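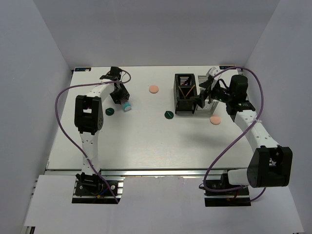

Marcela Malý

Notes for Session 4: Queues, Lines and Other Ways of Standing Around

Read these before class if you can. If you can't, read them in the hallway while waiting for the room to open, and count it as fieldwork.

Last time we got as far as the bakery. One clerk, one line, customers turning up whenever they feel like it. We found that a clerk who is busy 80 percent of the time already has a line most people would complain about, and that the owner looks at the same clerk and sees someone idle for a fifth of the day. Keep both of those people in mind. They never agree and they are both reading the numbers correctly.

Arrivals

Customers don't come at even intervals. If they did, this course would be over. They bunch up. Suppose one comes every three minutes on average and each takes two minutes to serve. On paper there is a minute to spare each time. In practice four people walk in together, and the spare minutes you had at ten o'clock can't be saved up and spent at noon. Write that in the margin. It was worth nine points on the March exam and a surprising number of you left them on the table.

One line or several

The Gronidov post office ran separate lines for each of its five windows until the spring before last. Everyone had a theory about which one moved fastest. With five lines and five windows, and nothing else to go on, the chance that yours is the quickest is one in five. So four times out of five you are right to feel that somebody else is doing better.

Then they put up ropes and made it a single line. It looked terrible. People came in, saw how long it was, and walked out again – we call this balking, and it is a real term, so please use it. Those who stayed had a fairer wait, and much less of it depended on being stuck behind the man mailing a lamp.

Little's law

The average number of people in the system equals the arrival rate times the average time each one spends there. Worked case: the Tuser ticket hall lets in 175 people an hour, and each spends 12 minutes inside. Twelve minutes is 0.2 hours, so on average there are 35 people in the hall. Check your units. Last year somebody forgot to convert and got 2,100, in a hall with nine chairs.

For next time

Problems 2, 3 and 6. Problem 5 has a typo and can't be solved, though partial attempts are always interesting to read. Also stand in one real line, write down when you joined and when you were served, and bring the figures. Office hours are first come, first served.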